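# Suturing practice: how long do you leave the tail?

**csaba_fodor**
Good evening to all. I am in my second year of training and I practice intracorporeal suturing in the evenings. My problem is always the thread. My teacher says to cut it short, but then I have nothing for the last knot. How long do you start?

**Plustell51**
Short. I cut to 10 cm for a single stitch and I never had a reason to change. Long thread makes loops, and loops catch on everything.

**csaba_fodor**
Thank you. With 10 cm I lose the tail after the second throw - maybe I pull too much.

**needle_and_tea**
I do not agree with Plustell51. For a beginner 10 is too little. Take more, learn the movement, and then go shorter. It took me roughly 30 evenings before my knots were flat.

**Plustell51**
And then you must unlearn the bad habit. But OK, each person has a different way.

**needle_and_tea**
Look where the loop goes before you close the second jaw. I keep mine up and away from the tissue, with both strands hanging down on the right side. One picture to compare:

- Fine pale thread, one instrument from each side, the loop standing high:

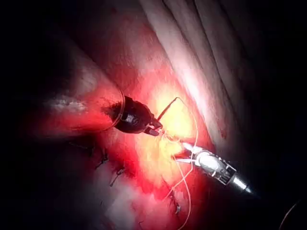
- For the tail, pull the long strand slowly and stop while you still see the short end. Csaba, try this first and write how it went.

**csaba_fodor**
I will try tonight with the longer thread.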